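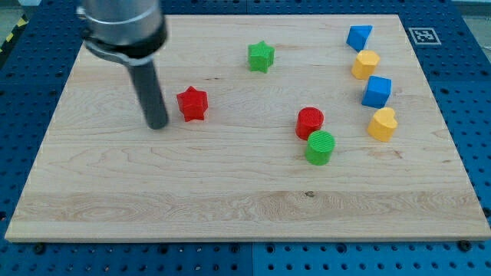
Ticket 2000-41, Reservierungsportal Menüwochen Monau
Status: gelöst

17.11.2018, 09:41
Restaurant Trodier meldet: Das Viergangmenü lässt sich für zwei Personen nicht buchen. Bei vier Personen klappt es.

10:15
Mindestzahl stand auf drei, übernommen aus dem Septembermenü. Auf eins gesetzt. Fehler bleibt.

10:50
Zwischenspeicher geleert, Buchung für zwei geht durch. Halliday hatte dieselbe Einstellung, ebenfalls geändert.

11:30
Weinbegleitung fehlt noch in der Bestätigungsmail. Neues Ticket 225 angelegt.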